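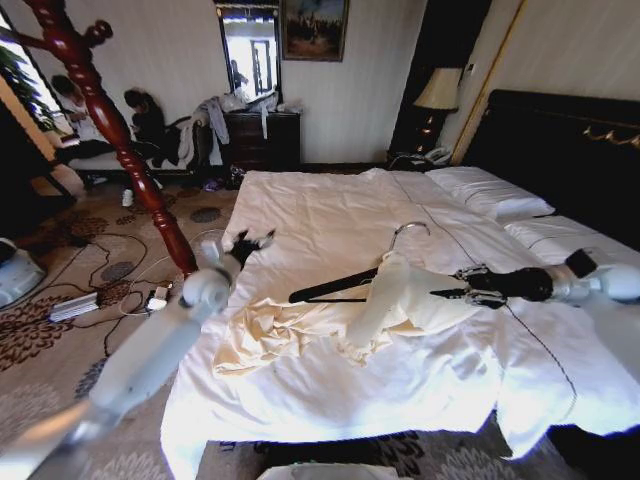 # Humidity in small guest rooms: speaker notes

Slot: 2:00 p.m., main room at Stetcombe. Slides 1 to 14. Skip slide 9 if the morning session runs over.

**Slide 1. Title**

Say who the talk is for: owners and managers of small lodging, plus anyone who maintains older buildings with added bathrooms. Ventilation engineers will know the first half already.

**Slide 2. Terms**

- Relative humidity (RH): how much water vapor the air holds compared with the most it could hold at that temperature.
- Dew point: the temperature at which that air starts to drop water on a surface.
- Read the definitions slowly. Most of the questions at Kotian came from people mixing up the two.

Cooling a closed room raises RH with no water added. Give this its own pause. It explains most of the "the room got damp overnight" complaints.

**Slide 3. Sources**

Breathing, showers, wet towels, wet coats, floor cleaning. Outdoor air in summer. A kettle is minor and gets blamed a lot.

**Slide 4. What reacts first**

Wood and textiles take up water vapor and give it back. Solid wood moves across the grain far more than along it. Thick pieces lag behind the air by days, thin ones by hours. Finish slows the exchange and does not stop it.

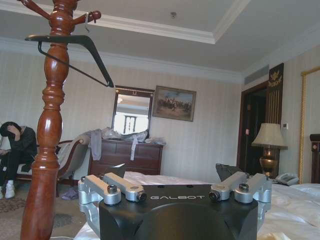
*Slide 4: turned wooden coat rack, glossy finish.*

Points to make on furniture:

- Keep it off outside walls. Leave a gap for air behind wardrobes.
- Joints loosen after a dry winter. Check them in April, before regluing anything.
- Do not place solid wood over a heating outlet.

**Slide 5. Instruments**

Some properties keep instruments in lounges or guest rooms. Thin soundboards and glued seams make these the most sensitive objects in the building. Wooden friction pegs slip in dry air and bind in damp air. A cloth cover keeps dust off and softens short swings. It does nothing about a week of dry air.

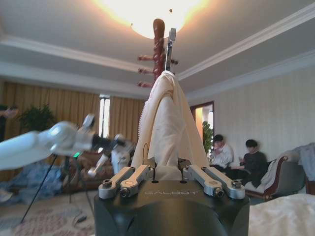

*Slide 5: pipa under its cloth cover, pegs exposed.*

If asked for a target: a steady middle value matters more than an exact one. Refer owners to their instrument maker for the number.

**Slide 6. The Vindard logging run**

- 232 rooms, one logger each, placed at bed height away from windows.
- Readings over 400 nights.
- 938 alerts above the threshold. Most fell between 3 and 6 a.m., with the bathroom door open and the fan off.
- Fan timers cleared more alerts than portable dehumidifiers did. State that timers were fitted first, so the comparison is not clean.

**Slide 7. Bedding**

Duvets and mattresses store moisture from the sleeper. Fold the duvet back and leave the bed open before making it up. A bed made right after checkout holds that moisture under the cover. Damp clothing left on bedding adds to the load.
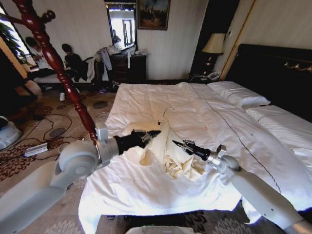
Lụa Đào objected at the Zuldale run-through that airing time is a staffing problem before it is a moisture problem, and that a room turned over at noon for a 2 p.m. arrival leaves no slack for it. Accept the point. Suggested answer: strip first, clean the bathroom second, make the bed last. The order changes, the total time does not.

**Slide 8. Fan settings**

- Run-on timer, set per bathroom after measuring.
- Check that air can get in under the door. A sealed door starves the fan.
- Clean the grille before replacing the motor.

**Slide 10. Questions**

Likely: salt-type absorbers in closets. They work in small closed spaces and need emptying. Slides 11 to 14 are backup charts. Show 12 only if someone asks about basements.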